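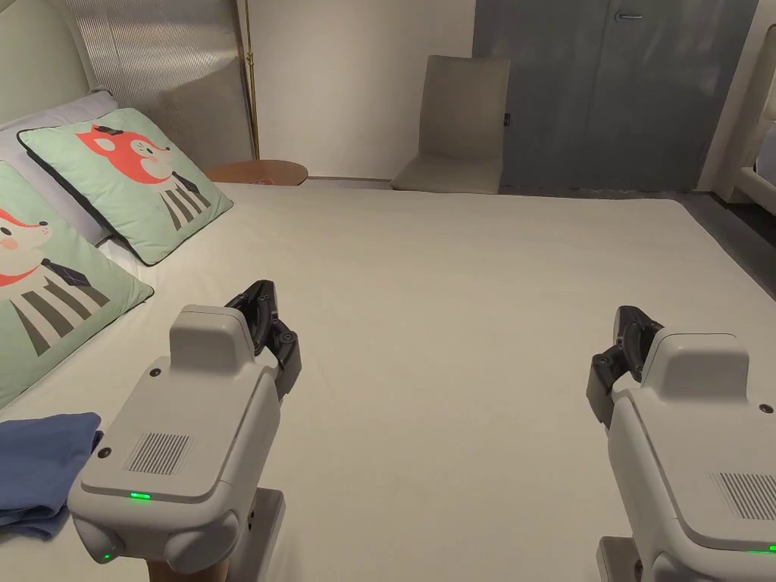 Photo: bench notebook, Wirnelholm bedroom

22 July 2022
Folding and bed, Wirnelholm. Entry copied up from the back of an envelope, so forgive the order.

Bed first. The plan was to fold on the Wolska table like civilized people, but the table is narrow and a shirt sleeve hangs off either end of it, so we are back on the mattress. The pale sheet is on and pulled smooth. It took two goes. The fitted corner on the far side lets go whenever the near one is tucked, and I have now written this down in three separate entries without buying a better sheet.

The fox cushions stay up at the headboard. I argued for moving them to the chair and lost. They are mint green, in striped shirts, and they look a good deal more pleased about laundry than I am. The plain pillow goes on the left, against the headboard, where it slides down no matter what. Leave it.
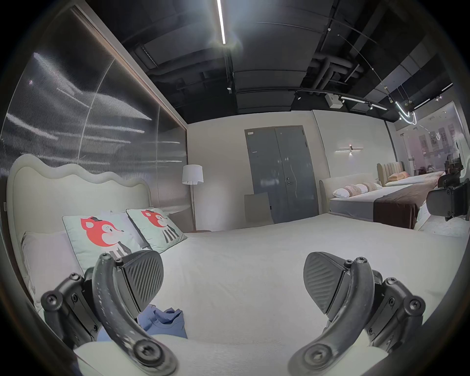 Blue is the awkward one in the pile. It's a soft knit that remembers every crease it ever had and takes on new ones while you look at it. Stiff cotton forgives you. Going by the running sheet, we are at 2,448 folds since the Prultthorpe room, and I would guess the blue accounts for most of the bad language.

What I want from it, for the next person on shift:
Start from a heap, never from a neat pile. Find a hem before you find anything else. If you pick up a sleeve by mistake, put it down and begin again.
Spread it wide. Most of the wrinkles go at this stage or they don't go.
Sides in, then bottom up to the collar. No thirds. We tried thirds at Prultthorpe and got something like a napkin in a bad restaurant.
Press with a flat hand, once. Rubbing makes it worse.

Timing: allowed 60 seconds per shirt, needed nearly that for the easy ones and well over for blue. There are 24 shirts in the full set and I'd like them all done before lunch, which has so far been a matter of moving lunch.

The mattress gives under the cloth, so anything dragged across it takes the sheet along. Lift, then lay. Same note as at Prultthorpe, same person ignoring it (me). Akanda basket is by the door for finished work. Stack no higher than 5 or the whole thing leans over and you get to practice again.

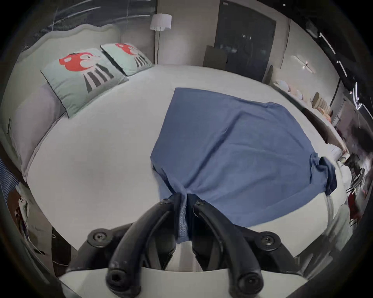
Akanda wrote in the margin that a board under the sheet would cure the dragging, and that the shirts should go in the basket on edge, like files in a drawer, so the height never comes up. Also that thirds are fine if you measure.

Board: will try. On edge: will try, with some reluctance, as it is obviously right. Thirds: no.

Still to do: new fitted sheet, deep corners. Wash the blue again without softener and see if it holds a crease any better. Send the Wolska table back or saw it into something useful.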